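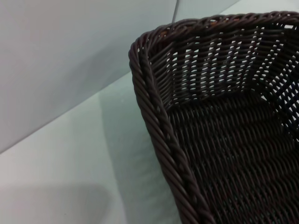

How a Wrist Camera Is Looked After

A robot arm that picks things out of a basket needs to know where the basket is. The arm in the Sostow workshop has a small camera on its wrist, close to the gripper. When the wrist turns, the camera turns with it.

A dark basket on a pale table is a good thing to check the camera with. The thick, twisted rim should look sharp. The small gaps in the woven walls should show up as separate light dots. If the dots run together into a gray smear, the lens is dirty or out of focus.

Chanida Sitthichai checks the camera every Wednesday. These are her steps:

Stop the arm and lock the power switch.
Wipe the lens with a dry, soft cloth.
Test the 5 screws on the camera bracket. A loose screw lets the camera shake.
Follow the cable from the wrist to the elbow and look for worn spots.
Unlock the switch, go back behind the yellow line and take a test picture.

The computer also keeps count of the arm's moves. One move means one trip to the basket and back. After 4000 moves the camera cable is changed, even if it looks fine, because bending slowly breaks the thin wires inside. On Wed 30 November the counter read 2347.

Word to know
Bracket: a metal part that holds another part in place.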